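Search tips Enter keyword Go

Workshop Tips from the Stellanau Robot Club: Care of Gripper Pads and Screws

I help the school club at Stellanau two afternoons a week. Our students have built a hand-held gripper for the Marchetti student competition, and many of the small problems we had are the same ones you meet at a kitchen table with a glue gun and a drawer of old screws. So I write them down for the next group. Most of the tips are also good for rubber feet, cabinet doors and tools that you hold all day.

Tip 1. Look at the pads on a white surface.
A dark pad on a dark bench tells you very little. Put something plain and white under the work, open the fingers wide and look at both pads before you start. Dust likes these pads very much, and a dusty pad may slip on smooth things like a glass jar.

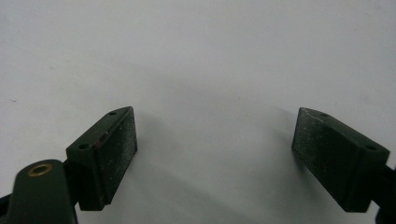 Gripper open over a white surface, with dust on both pads.

Tip 2. Clean dry first, then damp.
Use an old soft toothbrush and brush always in one direction, from the top to the bottom. After this take a cloth with a little water and one drop of dish soap. Wring it well – the water must not run behind the pad, where the glue is. Let it dry for 20 minutes. Do not use nail polish remover. One of our students tried it on a spare pad and the surface became sticky like candy.

Tip 3. Sandpaper for new pads.
When you cut a new pad from sheet rubber, the back side is often too shiny for glue. We rub it with 80 grit until the shine is gone. For the edges of a printed part we take 200 and then 400, with a few drops of water, and we stop when the fingernail does not catch any more.

Tip 4. Two screws, little by little.
Each finger has two small screw holes on the top. Put both screws in loosely, then turn the first a half turn, then the second, and so on. If you tighten one fully, the block can sit crooked and the second screw will fight you. Callum Lamont, who teaches the metal class, showed us to turn the screw backward first until you feel a small click. Then it finds the old thread again.

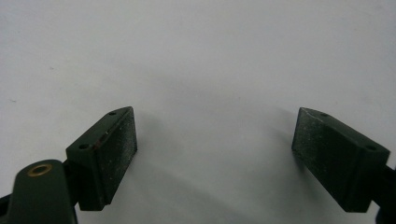

Screw holes on the top of each finger, brass ring at lower left.

Tip 5. The pivot.
Keep the pivots clean with a cotton swab. We do not put kitchen oil there, because it gets thick with time and collects dirt. A very small drop of sewing machine oil is enough, and wipe what comes out at the side.

Tip 6. Practice the opening and closing with nothing in it. 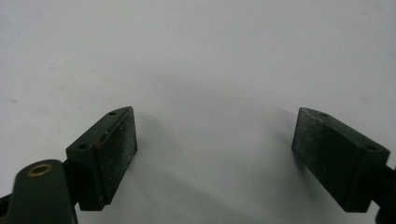 Do this slowly, over 20 times, and listen. A scratching sound usually means dirt in a joint, and a knock means that something is loose. We write it in the club notebook with the name of the student, so the next one knows where to look. New students start in September and they read the notebook first.

Tip 7. Spare pads go in a flat tin with the lid closed, with baking paper between them. Mark the tin on the side – on the lid you cannot read it when the tins are in a pile.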